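November 7, 2018 – gripper comparison in sim, knob tasks

Picked up the kitchen model again. The plan from August was to run both candidate grippers against the same microwave in simulation before we spend bench time on either one. Nabil rebuilt the controller config last night so I started from his branch and left my own changes out.

Grippers: the Nadmont (parallel jaw, tapered fingers) and the Grerker (wide flat pads). Same arm model for both, same start pose, same wrist camera mount. Task is to reach the lower knob, close on the grip bar, turn it a quarter turn, let go. The upper knob is second and only gets tried if the lower one works. Door handle and faucet are left for another day.

Ran 12 tries per gripper with the Nadmont first. First two were wasted on a wrong tool offset. I had the fingertip frame from the old CAD, which puts the tip 6 mm short, so the arm stopped before it got to the knob and closed on air. Fixed the offset in the config, pushed it, reran both.

After that the approach was decent. The trouble is the path. Coming up from low left, the finger goes right by the door handle, and the planner treats the handle as a thin box without the stand-offs. The collision mesh and the visual mesh don't agree there. Obsa says the handle was simplified on purpose to speed up contact, and he can put the full shape back for this one object.

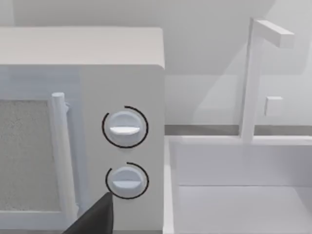
Wrist view, Nadmont, on approach to the lower knob. Fingertip close to the black ring, handle behind the finger.

From this camera position the finger hides part of the handle and the lower left of the panel. The knob itself stays clear at this distance, but I don't trust that closer in. White knob on a white panel is also poor for the detector. What it locks onto is the black ring. The gap in the ring is in a different spot on each knob, and the detector was using the gap to guess rotation – that has to go, the ring is printed on the panel and says nothing about where the bar is pointing. Rafferty is going to switch it to edges on the grip bar and see if the shading is enough.

Grerker, same 12 tries. Pads are too wide for the lower knob. Fully open they clear the bar fine but the outer edge touches the panel before the pads are deep enough to hold anything. Tilting the wrist helped some. It also took the knob out of view for the last part of the move, so the arm was going on the last good estimate. When it did get hold, the turn was smoother than with the Nadmont, less slip on the bar.

Controller: tried position control and then impedance with Nabil's gains. Position control pushes hard if the axis is off even a little, and the contact solver starts to chatter. Impedance is better for the turn, worse for the approach (it sags). For now I switch modes at first contact. Gains are in the shared folder under dradcombe_knob, don't edit the ones at the top level, Nhi is using those for the drawer runs.

Log from the second batch stops at 52 seconds on one run. Solver blew up, no useful data after that, left it out of the comparison.

Not done:
– Obsa: full collision mesh for the door handle
– Rafferty: bar edges in place of ring gap
– me: move the camera mount to the other side of the wrist and repeat the Nadmont runs
– me: ask Tùng if the narrow pads for the Grerker exist as a model yet or only as a drawing
– sink and wall are plain white too, try a second lighting setup before blaming the detector for everything

Tùng also wants the Trương hand in the comparison. Fine by me once there is a working URDF for it. The one we got has the thumb joint limits reversed.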